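Desfralde, lavandaria e outras desgraças

Segunda-feira, sete da manhã, e a máquina de lavar resolveu morrer. A meio do ciclo, claro. Cheia de água, porta trancada, a apitar.

Liguei ao Abílio Cordeiro, que já me tinha arranjado o frigorífico em março. Não atendeu. Mandei mensagem. Respondeu às onze: "bomba, deve ser a bomba". Óptimo. 108 euros com deslocação, e só na quinta.

Entretanto, lavar à mão. Já não o fazia desde a residência de estudantes. Conselhos de quem fez tudo mal: água morna, pouco detergente (pouco mesmo, eu pus uma tampa inteira e passei meia hora a enxaguar), e nada de torcer as toalhas como se fossem o pescoço do senhorio. Enrolar noutra toalha seca e calcar. A minha avó fazia assim, e eu a achar que era mania.

Os claros ficam sempre para o fim. Não sei porquê, preguiça.

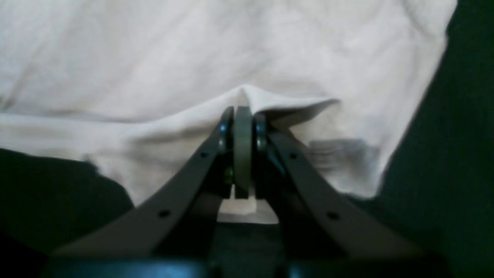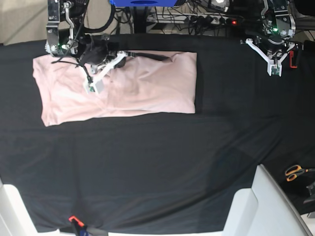
Pano claro estendido, ainda com vincos nas duas.

O Tiago Macedo diz que a lavandaria da Ramalho está aberta até às dez e que as máquinas de secar são boas. Fui lá terça. Fila. Uma senhora com quatro edredões e zero pressa. Voltei para casa com o saco às costas — e começou a chover, pois.

Quanto ao desfralde, que era o assunto deste post: vai andando. Três acidentes ontem, um hoje. O pediatra diz pra não ligar, a creche diz para insistir. Eu digo que sem máquina não há condiçoes para isto e voltámos às fraldas até quinta.

Se alguém souber tirar cheiro a mofo de um saco de desporto, caixa de comentários. Vinagre já tentei.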